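4. Recording your first squeeze set

OK, grippers charged, both lights green, coffee within reach. This is the part I like best!

Quick background so the steps make sense. Chiharu Ogura and I wanted to know if a policy handles soft stuff better when it learns from ordinary homes (clutter and all) or from our tidy bench at Clavberg. We ended up with 3,175 clips from homes, and the home-trained policy dropped fewer soft items in our tests. So please, don't clean up first.

1. Pick two soft things, one for each hand. Bags, balls, foam, anything that gives a little.

2. Hold both grippers in front of you and close them slowly. Stop as soon as the pads stay put on the item.

Note: if the pads slide, open all the way and start again. Don't chase the item around, I did that for most of February and had to throw out over 300 clips.

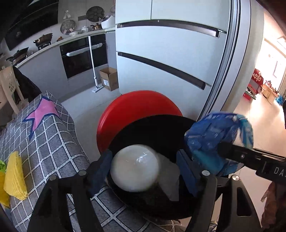 3. Keep still for a slow breath, then start moving. Zeven, our labeling script, looks for that pause and cuts the clip there, and without it you'll be trimming by hand (ask Thibault Lebrun how fun that is).

4. Move one hand at a time for the first 13 clips. After that, go ahead and use both together.

5. Put each item down before you open the fingers. A drop from mid-air gets labeled as a failure, even if you meant to do it.

Caution: keep your own fingers away from the hinge side while closing. It pinches!

Caution: nothing sharp, nothing hot, nothing you'd be sad to squash.

6. Press and hold the side button to save. Wait for two beeps before you set the gripper down. One beep means the clip is still being written, so give it a moment.

If you only ever hear one beep, the card is probably full. Jade Zacharias wrote up the card swap in section 6, and it takes a minute or so once you've found the tiny screwdriver.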